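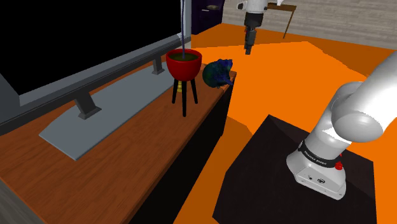 3. Perch changes and foot condition

3.1 Birds and housing

The birds in this part of the study were 36 adult parrots living at the Watasine shelter, most of them given up by private owners. They were kept in pairs or alone, depending on how they got along with others, and no bird was moved to a new cage for the purposes of the study. Birds already being treated for an open foot sore were left out. So were birds with an old leg fracture, as these tend to stand with their weight on one side and would have made the foot scores hard to compare.

Before the study every cage had smooth dowel perches of a single thickness. Staff at the shelter had noticed shiny, reddened skin on the soles of many birds, mostly the heavier ones, and the records from the Wekside clinic showed the same thing. Reddening of this kind is often the first stage of pododermatitis, known to most keepers as bumblefoot. Left alone, the skin can thin, crack, and let in bacteria, and a bird with sore feet will eat less and stop climbing.

Half of the birds stayed on dowel perches. The others were given natural branches of mixed thickness, with one flat resting shelf near the food bowl. Branches were scrubbed and dried in the sun before use. In February two of the branch cages were also fitted with a rope perch (Skullum, medium), but the birds chewed the rope and it was taken out again. Those cages were kept in the branch group for the analysis.

3.2 Scoring

Feet were scored on the Engelbrecht scale, which runs from 0 (normal skin, clear scale pattern) to 6 (deep infection with swelling of the joint). Each foot was given its own score and the higher of the two was used. Birds were held in a towel by one person while a second person looked at the soles under a lamp. Scoring was done in the morning, before feeding. The scorers, S. Hlongwane and S. Yook, did not have the cage list with them, although they could sometimes guess the group from bits of bark stuck between the toes. We had no good way around this, since washing the feet first made the skin look redder than it was.

Body weight was taken at the same visit. We also noted where each bird was resting when the keeper first entered the room, because a bird that always sleeps in one spot gets little benefit from a choice of perches. 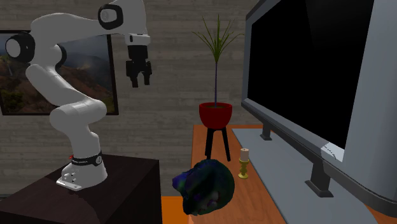
Figure 2. White robot arm on a dark table, with a wall of horizontal planks behind it. Rendered view.

3.3 Results

Foot scores fell in the branch group and stayed much the same in the dowel group. The change was clearest in birds that started with mild reddening. In these the scale pattern on the sole came back first at the base of the toes and later on the central pad. Birds with a score of zero at the start kept it in both groups, so the study says little about whether branches prevent the problem in a healthy bird.

Weight made a difference. Overweight birds improved more slowly, and 50 percent of those in the branch group still had some reddening at the last visit. Three of these birds slept every night on the cage bars and hardly used the branches after dark. One older Amazon would use only the flat shelf, and her feet improved anyway.

No bird was hurt by the new perches. Splinters were looked for at each visit and none were found in the feet. Keepers reported that the branches needed replacing more often than they had expected, mainly in the cockatoo cages, where the thinner ones were stripped and bitten through.

3.4 Limits of the data

The groups were not matched for diet. All birds were on pellets by the time of the first visit, but some had eaten mostly seed for years before they arrived, and low vitamin A is known to affect the skin of the feet. Past diet was taken from the owners' surrender forms, many of which were blank on this point.

V. Modise kept the cage records until the last visit, and S. Org checked them against the clinic files. Where the two sources disagreed on a bird's weight, the clinic figure was used. Age could not be tested, as few of the birds had a leg band and the owners' estimates were often no more than a guess.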